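Home Apps Reviews Help Contact
Search this site... Go

Two questions for the maker of Starico

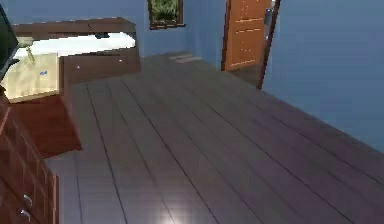 Starico splits rent and bills between roommates. Small app, one developer, no ads. We talked at 7 in the morning, bad line, coffee on both ends.

Why another bill splitter? "Mine started as a spreadsheet. It had 338 rows and I was the only one who could read it." The first version, called Wilel, did rent only. Got 80 downloads. "Half were my cousins, I think."

Then came uneven shares. Bigger room, bigger share, you drag a slider and the other amounts move. Sounds easy. "Took me all winter. The cents never added up. One person always ended up paying a penny extra and they'd write to me abuot it."

Does it work offline? Yes. Syncs later. Other currencies, not yet, maybe September.

And the price? Free up to 200 entries, then one payment, no subscription. "I hate subscriptions. I have almost 285 of them." Laughs. A tablet version is next, same sliders, more room for your thumbs.

Last updated: June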